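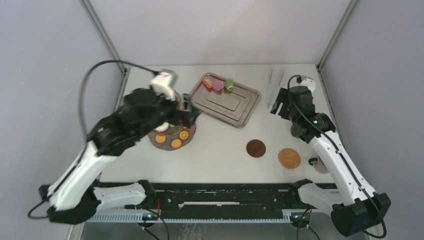 Two robot arms reach over a white tabletop. Photo: Adeel Niazi

FOR IMMEDIATE RELEASE
10/03/2018

Tarar Launches Ulumine, a Free Guide to Milk Allergy and Lactose Intolerance

I'm Noman Rana, I run the small food information group Tarar, and I get the same phone call almost every week. A parent has just been told their child is allergic to milk, they've gone straight to the store, and they've come home with a cart full of lactose-free yogurt. Is that okay? No, it isn't, and I hate being the one to say so after they've spent the money.

So we wrote it all down! Starting today, our new guide, Ulumine, is free to anyone who wants a copy. It's 30 pages, it's in plain English, and it fits in a kitchen drawer (I checked mine).

The short version goes like this. Lactose is the sugar in milk. People who are lactose intolerant don't make enough of the enzyme that breaks it down, so they end up with gas, cramps and a bad afternoon. A milk allergy is the immune system reacting to the proteins in milk, and a reaction can be serious, even life-threatening. Lactose-free milk has had its sugar dealt with, but the proteins are all still there. Great for my brother-in-law, who is intolerant and loves his cereal. Dangerous for a kid with an allergy.

Before we started writing, we sent a questionnaire to the families on our mailing list and heard back from 601 of them. Of those, 533 told us that a relative, a sitter or a restaurant had mixed up the two conditions at least once. I expected the number to be high, but I didn't expect that.

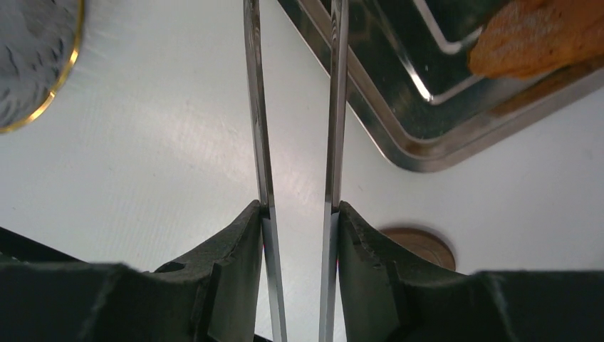

Gripper fingers and a pale tabletop. Photo: Adeel Niazi

Most of the writing was done by Hipólito Daza, a dietitian who has been with us since February and has a real gift for cutting my long sentences in half. His favorite chapter is the one on labels. Casein, whey, ghee, curds, "non-dairy" creamer that has a milk protein in it anyway: he goes through the lot, and he tells you where on the package to look.

"People read the front of the box because it's big and friendly," Hipólito says. "I want them to turn it over every single time, even if they bought the same thing last month. Recipes change."

There's also a section on eating out, with a card you can tear off and hand to your server, and a chapter for grandparents that my own mother insisted on. She was right, it's the one everybody asks me about.
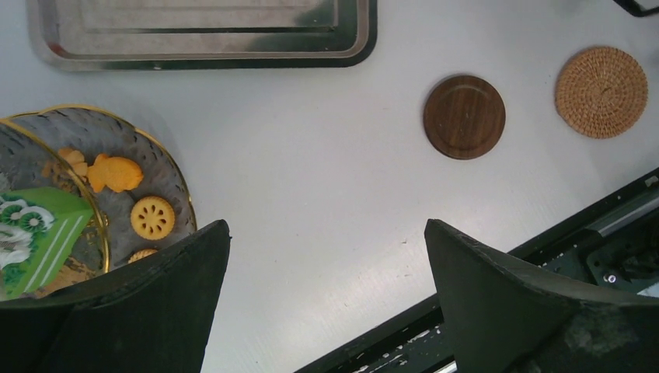 Printing was paid for by Clultex, and Costik is handling the mailing, so we've been able to order more than 3000 copies for the first run. Schools, day cares and doctors' offices can ask for a box, and families can ask for as many as they have relatives. We don't sell your address and we won't pester you afterward.

"My daughter's teacher kept a carton of lactose-free milk in the classroom fridge just for her, which was so kind and so wrong," says Kimutai Mollel, a parent who read the early drafts. "I'd have loved to hand her this."

Please remember that Ulumine doesn't replace your doctor. If you think you or your child may have a food allergy, get it checked properly before you start cutting things out, and if you've been prescribed epinephrine, carry it.

To order copies or set up an interview with me or Hipólito, contact Sohail Khokhar in the Tarar press office. A large-print edition is available on request.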